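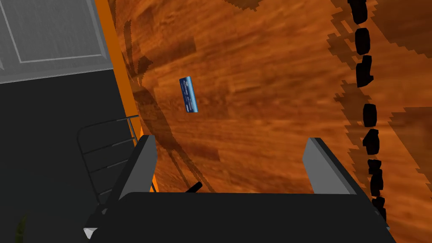
Picking up after people: a robot helper for the lost property desk
Project report by Thijs Martens, supervised by Anneliese Tiedemann
September 22, 2021

1. Why this topic

The company Arkomier runs a shared office building, and the lost property desk there has two employees. In the year we studied they registered 827 items. Many of these are small things left on the floor, for example access cards, and someone has to bend down for each of them. I wanted to know what changes for these two people if a robot arm does the picking up. No robot was installed for this project. I built the tasks in simulation and then discussed them with the staff.

2. The simulated work

The simulation uses an arm with a gripper of two flat fingers and a camera view from the wrist. I chose two tasks. In the first, the robot must find a card on a wooden floor and take it. A card is difficult because it is thin, and the fingers have to come very close to the floor without pushing on it. Shadows on the wood also make the search harder. The second task concerns bigger property, such as a black box with stickers on it. For the staff, stickers are very useful — an owner can describe them by telephone. I therefore decided that the robot should look at such an item first and leave the lifting to a person. 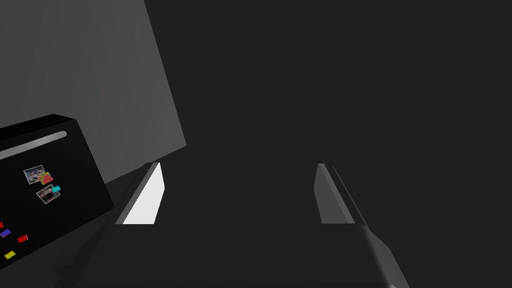 3. What the employees said

Both employees liked the idea of less bending. Their worry was about the talking part of the job. One of them said that she remembers an item because she has held it in her hand, and later she recognizes it when the owner calls. If the robot puts everything in the drawer, she must trust the list.

They also asked who corrects a wrong entry. In my first plan this was not answered. Now the plan gives this task to the desk, with paid time for it.

4. Next steps

In October I will repeat the card task with different light and write down every failed grasp. The interview questions are in the appendix.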